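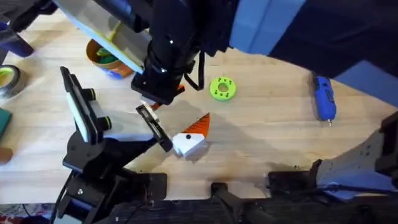 Kam-wah Mok thinks I should have put this chapter first. You can't teach anyone to fix a thing, the argument goes, until they have somewhere to set it down, and a book that spends five chapters on screws and glue before it gets to the table has its shoes on the wrong feet.

Fair enough! I've moved it up twice already and moved it back twice. It stays here, as number 6, and if your instructor wants you to read it first, go ahead. Nothing in it depends on the chapters before, except one short mention of thread sizes that you can skip.

Chapter 6
The Worktable

What you'll be able to do after this chapter

Set up a table for small repair work and say why each thing sits where it does.
Sort what's on a table into things in use, things waiting, and things that have just washed up there.
Keep the parts of one job together from start to finish.
Clear a table in the time it takes to boil a kettle, and leave it so somebody else can use it.

Words to know: work area, parking edge, reach, drift, open job, catch tray

6.1 Why a whole chapter on a table

When I started at the Sargate evening workshop I had a lovely big bench and I used a patch of it the size of a dinner plate. The rest was covered. Tape, a drill, bits of plastic from something I'd taken apart the winter before, a jar of pens, half a toy. I would push it all back with my forearm, work in the gap, and an hour later the gap had closed up again (I swear I never saw it happen). I lost the same spring three times in one evening.

The trouble was that everything on that bench had a perfectly good excuse. The tape was there for when I needed tape. The drill was there so I wouldn't have to go and get it. Taken one at a time, I'd have let every one of them stay, and so would you. It's only when you look at the whole table that you notice the job itself has been squeezed into a corner.

So the first habit in this chapter is looking at the whole table. Stand back from it. Hands in your pockets if that helps. You're looking for three kinds of thing, and they're worth learning by name as we'll use the names right through to the end of the book.

In use. You have touched it for this job, or you will in the next few minutes. The thing you're fixing is always in this group, even when it's tiny and easily lost among bigger stuff.

Waiting. It belongs to this job but not yet. The cover you took off, the new part that goes in last, the power driver you'll want for the final screws and not before.

Drift. Everything else. Drift isn't junk, and this is where beginners go wrong – they hear "clear the table" and think I mean "throw things out." A nearly full roll of tape is a fine thing to own. If you aren't taping anything, though, it's drift.

Try it now with whatever surface you're sitting at. I did it just now at my desk and I'm sorry to report that the only thing in use was the keyboard.

6.2 The surface

Most of the tables in our workshop have pale wood tops, and I like them for small work. You can see a dropped black screw on pale wood from across the room. What you can't see so well is a white plastic part, and toys are full of white plastic parts, so we keep a dark cloth handy and lay it down when the job calls for one. A cloth has another good point, which is that things don't roll on it. Round things will leave a hard tabletop if there's any way to do it.

Size matters less than you'd think. My own bench at home is 900 millimeters wide and 600 deep, and I've fixed radios, lamps, a sewing machine and more wind-up animals than I can remember on it. What I would ask of any table is that it doesn't wobble. Fold some card and put it under the short leg before you start. It takes a minute, and people will work for years at a table that rocks sooner than do it! I've been one of those people.

Light is the other thing. You want it from the side you don't work with, so that your own hand isn't throwing a shadow over the spot you need to see. If you use two lamps you'll get two sets of shadows, soft ones, and for most jobs that's easier on the eyes than one hard one. Move the lamp around before you begin and watch what happens to a small part when you hold your fingers over it.

6.3 Reach and the parking edge

Put your elbows at your sides and swing your hands across the table. The area they cover is your reach, and it's smaller than everyone expects. The middle of it, right in front of your chest, is the work area. The rule there is simple: one open job. An open job is anything with its insides showing or its pieces apart. If there's a toy with its tail off in front of you, the lamp with its plug off does not get to sit next to it. Screws travel.

The far edge of your reach is for waiting things. I call it the parking edge. A tool parked there should lie flat, with its tip pointing somewhere it can't jab you, and with the grip toward the hand that will pick it up. Left-handed readers, please ignore every diagram in every other book and set this up your own way around.

Beyond reach is where drift collects. That's natural, it's the part of the table you don't visit. The back corners are the worst. In the workshop we have an agreement that the back corners get emptied before anyone goes home, and Shu-fen Shih once found there a pair of reading glasses we'd all been hunting for since December.

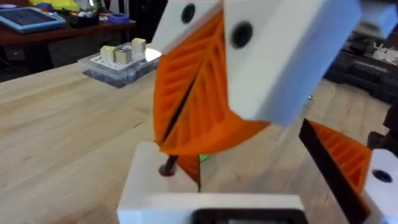 Containers deserve a word of their own. A bin on the table is useful for exactly as long as you know what's in it. Once it holds a bit of everything, it's drift with walls. I keep one bin per open job, with a strip of tape across the front and the name of the thing written on it, and when the job closes the bin gets emptied and the tape comes off. We use the shallow Sanever ones, but a baking tin does just as well, and it makes a nice loud noise when a screw lands in it so you know you haven't missed.

The catch tray is different. That's a single low tray that stays with you from job to job and takes only what you've just removed, in the order you removed it. First screw at the left, next one beside it, and so on along. When you put the thing back together you start at the right and work back. I learned this at Omlow, where I had a summer job mending kitchen scales, and it's saved me more grief than any tool I've ever bought.

6.4 When the pieces look alike

Small toys and small gadgets share an annoying habit: their pieces look like other things. A ring with holes in it might be a wheel, a gear, a spacer or part of a child's stacking game that got scooped up along with the rest. If you don't know what a piece is, don't guess and don't put it in the catch tray. Give it its own spot, a little apart, and carry on. Quite often you'll meet the place it came from before you're done.

Color is a help here, and not one to lean on too hard. Two pieces in the same bright orange may well come from the same set, but makers buy plastic by the sack and the same orange turns up everywhere. Look at the edges. Look for the little mark where the plastic was poured in. Try the fit gently, once, and if it fights you, stop.

I'd also like you to get used to saying "I don't know what this is" out loud. In a shared workshop it's the fastest way to find out.

6.5 Closing the table

Closing takes more than 4 minutes the first time you try it and a good deal less after a month. The order goes like this.

Drift first. Back corners, then the sides. Carry it to where it lives, one armful at a time, and resist the urge to stop and sort on the way.

Tools next, from the parking edge. Anything with a battery goes back on its charger or gets switched off.

Now the job. If it's finished, it goes to its owner or to the shelf. If it's still open, everything that belongs to it goes into its bin, including the contents of the catch tray, in a folded paper if the order matters.

Then wipe, and look once at the floor. I check with a flashlight laid flat on the boards, so that every little crumb throws a long shadow. You'll feel silly doing this until the evening you find the spring.

Try it yourself

Pick a table you use every day. Before tidying it, write down three things on it that are in use, waiting or drift, and one that you can't decide about. Bring the undecided one up in class. There's usually an argument and I enjoy those.

Sit down, mark your reach with two strips of tape, and work inside it for an evening. Where did you keep stretching to? What was over there?

Take apart a click-type ballpoint pen over a catch tray, go and make a cup of tea, then come back and put it together without thinking about how a pen works. Use only the order of the pieces.

Chiu sells a small pack of mixed springs and screws that suits the next section, though anything from your own odds-and-ends jar will do. You'll need the dark cloth, a lamp you can move, and a piece of paper with a line drawn down the middle.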